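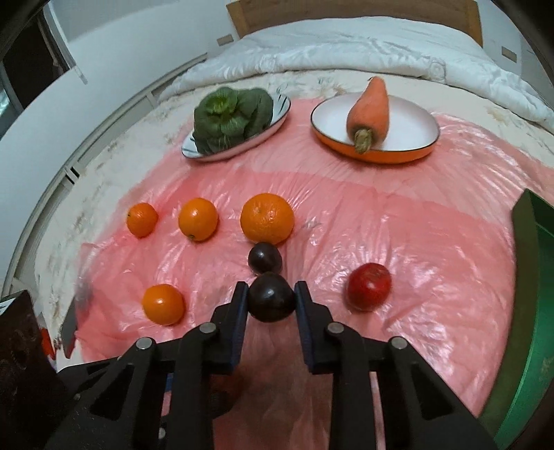 Fruit Waste in Shared Student Housing: Term Project Report

Thaddäus Eder and Aminu Ajayi
Food and Household Studies, Galtedville
Submitted 2022-09-01

1. Background

Our course asked each pair to choose a kind of household waste and follow it for one term. We chose fresh fruit. Both of us live in shared housing and both of us had thrown out fruit in the month before the course started, mostly soft plums and oranges with mold on one side. We wanted to know how much fruit gets thrown away in student kitchens and whether the way it is stored makes a difference.

The two buildings in the study are Eze House and Hulta House. They are on the same street, were built to the same plan, and have one shared kitchen per floor. Most residents buy their groceries at Starkura, the supermarket at the bottom of the hill.

2. Method

We put a lidded bucket in every kitchen and asked residents to use it for fruit only. Peels, pits and cores went in the ordinary trash. Whole fruit, or fruit with more than a bite or two left, went in the bucket. We emptied the buckets every evening, sorted what was in them by type, and weighed each type on a kitchen scale.

In March both houses carried on as usual. In April, Hulta House got a one-page sheet taped to each refrigerator. It gave these instructions:

Keep plums and peaches on the counter until they give a little when pressed, then move them to the refrigerator.
Keep oranges and lemons in the refrigerator drawer if you will not eat them within a week.
Keep bananas away from other fruit.
Do not wash fruit until you are going to eat it.
Check the bottom of the bag when you get home and take out anything split.

Eze House got no sheet. We did not tell either house what the other was doing, although people do visit each other and some of them probably knew.

3. Results

We sorted 541 pieces of fruit over the two months. Bananas made up the largest group, followed by plums and then oranges. Lemons were the only type we found less than we expected. Several residents told us they buy one at a time.

In March the two houses threw out nearly the same weight. In April, Hulta House threw out 900 grams less than it had in March, and Eze House stayed level. Nearly all of the drop came from stone fruit. The weight of bananas in the buckets did not change in either house, so the advice about bananas was either ignored or not useful.

Oranges were harder to judge. Most of the ones we found had been bought in net bags, and when one went bad the whole bag was often thrown out with it. We cut open a few of the others from those bags and found nothing wrong inside.

4. Problems

The scale gave trouble. It had an upper limit of 3,000 grams, and on one evening after a floor party at Eze House we had to weigh the bananas in two lots and add them together. We also missed an evening in March when Aminu had a fever and Thaddäus was on a train. The fruit from that day was counted with the next day's.

A bigger problem is that people knew the buckets were there. One resident said she had started eating bruised plums because she did not want us to see them. We have no way of correcting for this.

Finally, April had a holiday week in it. Fewer people were in the buildings, and we did not record how many. If more people left Hulta House than Eze House, part of the drop could come from that.

5. What we would change

We would run the study in the fall, when there is no long break, and keep a count of residents present each week. We would also swap the houses halfway through, so that each one had a month with the sheet and a month without. The banana line on the sheet needs rewriting - two people asked us what "away" meant, and in a kitchen that size it is a fair question.

The sheets are still up at Hulta House. The buckets went back to the course storeroom, and the daily weights are in the appendix.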